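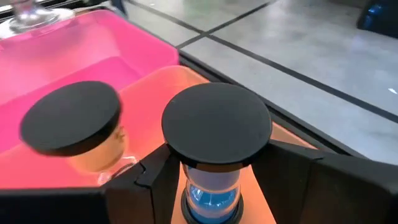
Small glass container with a flat black cap and a blue filling.

Jultora sells itself to universities as a calmer way to handle staff dress and conduct complaints. Our faculty had it for a term. The licence covers 500 staff, and Kindstead, the reseller, wanted 98 pounds a month on top for "policy updates". We got one.

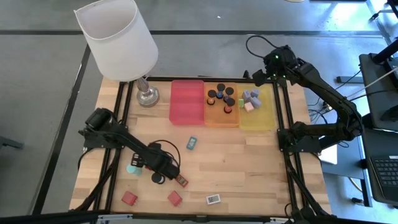 The complaint form is clear enough, I'll give it that. But the reminders go out at 7 in the morning, and a lecturer can't see who has read her file — a poor show in a tool meant to build trust. Two stars. I wouldn't renew.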